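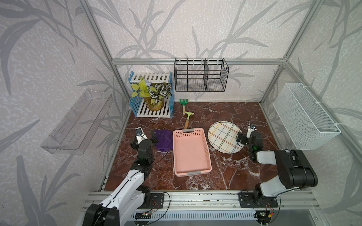

六月,晚九点多。围挡内现状,双臂都在前沿。

工作台笔记 / Skitville 共享工坊,靠里那间

今天终于把三面墙板都上完了!灰色草叶纹的墙纸贴在板子上,比上个月裸着型材的时候顺眼太多。当初选这个花纹是图便宜,贴完发现纹理浅、不反光,顶灯打下来墙上没有亮斑,白捡的好处。右后角那条接缝还有一点翘,等胶干透再压一遍。

先记机械部分,免得过两天忘了。

前沿那根安装导轨重新找平过。之前左臂一伸远,整个底座会跟着点头,幅度很小,但是夹爪那头放大之后就很难看了。原因查了两个晚上,最后是安装板下面的 T 型螺母有一颗没转到位,等于只靠另外几颗咬着。全部拆掉,重新拧,拧完画上油漆线,以后一眼能看出松没松。现在左臂伸到头再急停,晃一下就收住,爽!

两臂底座间距没有再改。我知道 Kekport 那边有人主张再拉开一点,说中间交接的时候肘部不容易打架。我试过在软件里拉开,结果够后墙反而吃力,两边都想要的话只能换长臂,预算不允许。先这样,避让交给路径规划去做。

电气。安装板下面的两块小板子还是露着的,红黑线也还没进线槽。这件事我欠了很久了,下次开工第一件就做它,做完再上电。导轨沿线又积了一层碎屑,吹一遍,别用刷子往板子那边扫。前面那条带槽的金属通风板先不动,等线理完再决定要不要加滤棉。

地面用的是深红褐色大理石纹,白色纹路挺抢眼。好看归好看,对视觉是个考验:用老阈值跑分割,白纹有时候会被并进盘子的边缘里去。盘子本身有一圈细的深色边,本来应该很好认,问题出在我把对比度压得太狠。把那一步预处理拿掉以后好多了,晚饭后跑的那组里盘子轮廓基本都闭合。教训是别急着怪地板。

再说物件。这一轮的任务叫“收拾阳台”,我自己起的名字,很得意。粉色塑料篮放正中,紫色的布在左,格纹圆盘在右,两把绿色的园艺小工具(小耙和小锄,都是木柄)搁在篮子后面。目标是左臂收布、右臂拿盘子,工具最后处理。左后角的蓝白木条花架和那盆假植物只当背景和障碍物,谁碰倒谁扶。黄玻璃盆看着漂亮,我每次看夹爪往那边转都心里一紧。

布是最好玩的。每次揉成一团丢下去形状都不一样,抓取点得现找。我原来的办法是找最高点往下夹,十次里总有几次只捏到一层薄边,提起来就滑。今天换成从侧面贴着台面进去,先靠近,再合爪,手感(如果机械臂也有手感的话)一下子就对了。贴台面这招的代价是高度要很准,低一点就会蹭到地面,所以左臂的零点必须先校。

盘子那边,右臂走的是盘沿。夹爪到右侧边缘以后,一片指尖要能探到沿下面去,现在全靠盘沿自身那点弧度,余量很小。我想过在盘底垫个小圈,又觉得这算作弊,现实里哪有人给盘子垫圈。先把进爪角度放平一些看看。

篮子两头有灰色的提手片,理论上双臂可以一起抬。还没试,想想就兴奋。侧面有孔,也许单臂勾孔也行,不过我怕塑料变形,先留着。

墙上的东西顺手也记一笔:后墙横梁上挂的是黑色网篮,分三格;左墙是透明塑料置物架;右墙是白色网篮,扎带固定在框架上。透明那个对深度相机很不友好,点云里缺一大块,规划器会以为那里是空的。已经在碰撞模型里手动补了一个方盒子,尺寸往外放了一圈。谁要是挪了架子,请务必同时改模型!!

参数备忘:
左臂关节速度上限 82,单位是控制器里的百分比,再高肩部会啸叫。
合爪后等待 200 毫秒再提升,缩短的话布容易滑。
控制器日志保留最近 1386 条,够看一整晚,不用再加。
单轮超时设在 900 秒左右,目前还没顶到过。

Ehlers 的驱动板固件有新版本,更新说明里写改了回零逻辑。我没敢在今晚刷,等手上这组跑完。要刷就左右一起刷,上次只刷了一边,两条臂回零方向不一致,调了半宿。

Kindum 的那套脚本挺好用的,回放功能尤其好。把一段抓布的轨迹放慢到四分之一速看,能清清楚楚看到腕部在合爪前有个多余的小转动,是我示教的时候手抖带进去的。重录一遍就没了。建议大家录完都慢放看一遍,很有意思,也很容易上瘾,我今晚光看回放就看掉了快一个小时。

小锄的方向也要定下来。现在锄子是冲着篮子放的,右臂绕过去抓柄比较顺;小耙靠近后墙,左右臂都够得勉强。我倾向于把耙子往前挪一掌宽,但那样就离篮子太近,抬篮子的时候会碰。可以改成先收工具再抬篮子,顺序一换,路径全部要重排,不过反正也要重排。

待办:
线进线槽,小板加盖。
导轨吹灰。
左臂零点复校,校完用塞尺量夹爪离地高度,数值写在这一页背面。
右臂进爪角度放平,各角度都跑几轮,记失败的样子,别只记成功率。
后角接缝压胶。
双臂抬篮子,先空篮,慢速,急停按钮放手边。

借走扭力扳手的同学请放回 Skitville 工具墙左下,我明晚还要用它把安装板再过一遍。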